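The Sweater Drawer, Reconsidered
Folding knits is having a moment, and I have fallen for it completely

2022-09-15

By the time the first cool morning arrives I have usually forgotten what I own. Then the bin comes out from under the bed, the lid pops off, and there they all are, the cardigans and crewnecks and the one enormous turtleneck I swear I'm going to wear this year. It's my favorite chore on the calendar. I mean it! I put the radio on, I clear the bed, and I lose an entire evening.

What I never had was a decent fold. I hung my sweaters for years, and for years they came off the hangers with those two little points at the shoulders, like something was trying to hatch. A good knit is heavy. Hang it and the weight of the body pulls on the shoulders all winter, and by February the hem is lower than it was in October.

So I went to see Jeanine Verstraete, who teaches an evening class on the care of clothes above the yarn store in Pladmont and has folded sweaters for a living, on and off, since she was 18. She owns 59 of them. (She keeps a list on the inside of the closet door, with washing dates.) She doesn't use a table for any of it. She uses a bed, and she's firm about this, because a bed gives you room on every side and a soft cover holds the knit in place while you work on it.

"People fold in the air," she told me. "They hold it under the chin and hope. Put it down. Let it be as big as it is."

Her method starts with the sweater flat and the neck pointing away from you. Smooth the body out toward the hem with open hands, no tugging. Then bring one sleeve across the chest so the cuff lands near the opposite side, and pat it down until it lies level. The second sleeve follows, and she likes a soft bend at the elbow so the cuff doesn't poke out of the finished bundle. After that the sides come in, the hem comes up, and you have a block about the width of a magazine.

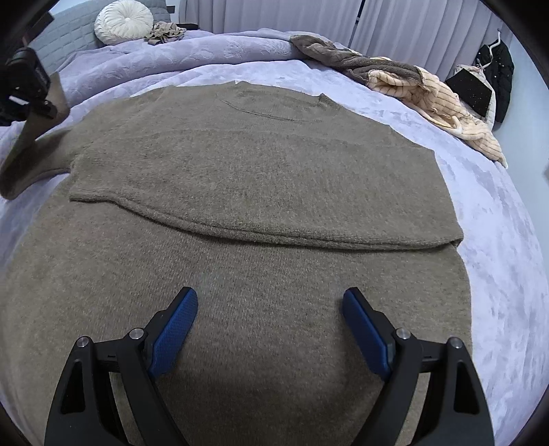 The sleeves are where most of us go wrong, me included. I used to fold them straight back on themselves in a skinny strip, which left a hard ridge down the front of everything I wore. Laid across, they spread their bulk over the whole chest. It took me a few tries to stop fussing with them, and I still get the second one crooked when I'm tired. Jeanine says crooked is fine as long as it's flat.

Collars she treats gently. A ribbed neck wants to spring up, and she lets it, then strokes it down with the side of her hand at the very end, once the weight of the rest is underneath.

Storage was the other surprise. I'd been stacking mine in a tower and pulling from the bottom, with the results you'd expect. Nikola Nikolaidis, who builds closets under the name Vunia and was fitting out a hallway on Jeanine's street when I visited, is a believer in shallow drawers with the bundles standing on edge, fold side up. You see every color at once. He also told me to leave 2 fingers of space at the end of each row so the wool can breathe, and I've been obeying him like he's my doctor.

If drawers aren't an option, a lidded bin does nicely for the off months. Mine is a plain one from Plastura. Wash everything before it goes in, dry it flat, and put the heaviest pieces on the bottom.

I did my own pile last weekend, start to finish, with the windows open and a pot of tea going cold on the dresser. The turtleneck went in the top drawer, right at the front. I've already worn it twice, and it was far too warm for it both times.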